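Support > Community Tickets > Printing and Labels > Closed

Last updated: Thursday, 4:40 pm

Posted by Shewit Gebreyes, June

Label printer skips every second label after the Famodell update

Hi all! I'm putting my whole log up in one place, partly for the support folks and partly for whoever gets stuck with this printer after me. We run a small mail-order seed business (Hailu Seeds, mostly peppers and greens) and every packet gets a sticker with the variety, the lot and the sow-by month. The printer is a Bornow thermal one that has been a good little worker for years, and Famodell is the program that feeds it.

Monday I let Famodell update itself over lunch. After lunch I sent a batch of 392 labels for the Thai basil and got one good label, one blank, one good, one blank, all the way down the roll. I stopped it after 31 and said something rude.

What I tried first

Turned it off and on. Same thing.

Swapped the roll for a new one, same size, same supplier. Same thing, and now I had two open rolls.

Cleaned the sensor with a cotton swab and alcohol. It was filthy, so I'm glad I did it, but no change.

Printed the built-in test page by holding the feed button. Perfect! No blanks at all. That told me the printer was probably fine and the trouble was coming from the computer side, and I wish I'd done it before the swab.

Reply from Gergely Oláh, Famodell support

Gergely asked for the driver version, the label size in the driver, and the label size in Famodell. The driver had 2 inches tall, which is right. Famodell had 2 inches too, but there's a second box under it called "gap" and mine was set to the full height of a label. I have never touched that box in my life. He said the update could have pulled in a default from another template, and asked me to set the gap back and try a short run.

I did, and it still skipped. I also moved the printer to a different USB port while I was at it, which he hadn't asked for, and Windows very helpfully made a second copy of the printer with its own settings. So for a while I was fixing one copy and printing to the other. Please don't be me.

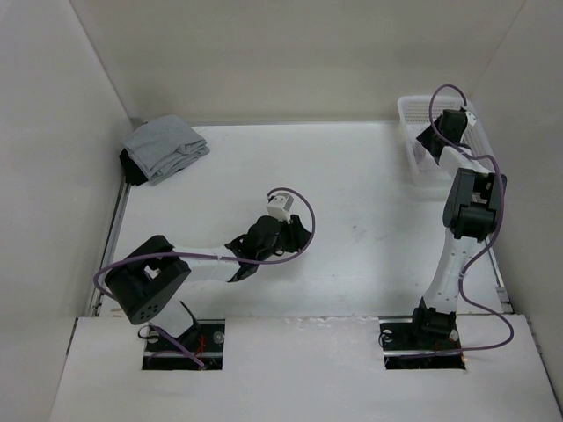
The fix that worked

1. Deleted both copies of the printer in Windows and unplugged the cable.
2. Restarted, plugged it back into the original port and let it install once.
3. Set the label height in the driver, then ran the calibrate button so it measured the gap for itself.
4. In Famodell, opened the template, changed the gap to match, and saved it under a new name (the old name kept loading the old numbers, grr).
5. Sent ten labels, then the rest of the basil.

No blanks! I've since put a full roll of 2,000 through it and it hasn't skipped once.

Still open

The preview in Famodell shows the lot number a hair too far left, though it prints where it should. Gergely has logged that separately. I also asked if the update could warn people before it changes a template, and he's passed that along.

Werent, the shipping add-on, needed its printer picked again from the menu after all this, so check yours if your address labels go quiet.

Thanks Gergely, you were very patient about the USB thing. Okay to close this one.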